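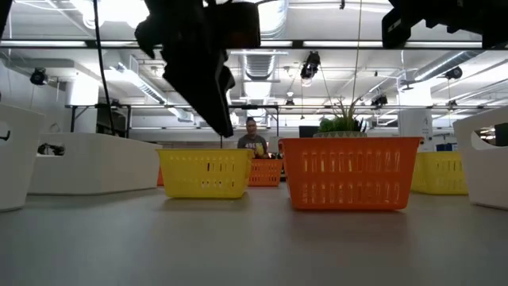

Speaker notes - "Keeping a Small Pantry Going," Lulwood community hall, March

(Wait for the folks at the back to find chairs. Say hello, and thank the Barredo people for the coffee.)

Good evening, and my goodness, it's lovely to see so many of you out on such a wet night. I want to talk about how we share food in this town, and I'll try to keep it under 49 minutes, though those of you who know me will have brought a snack.

When we opened the pantry on Gindavis Street we had 5 shelves and a fridge that hummed so loudly we had to shout over it. Last year we handed out 3909 bags of groceries. (Pause. Let that number sit a moment.)

Now, what do people ask for most? Cooking oil, every single week, and then onions - we never have enough onions. Please, if you take one thing home tonight, let it be onions!

SLIDE 2. Opening hours. We stay open until 7 p.m. now, and almost 19 more families a month have been able to come by after work.

(If time is short, skip the Grununeo story and go straight to the sign-up sheet by the door.)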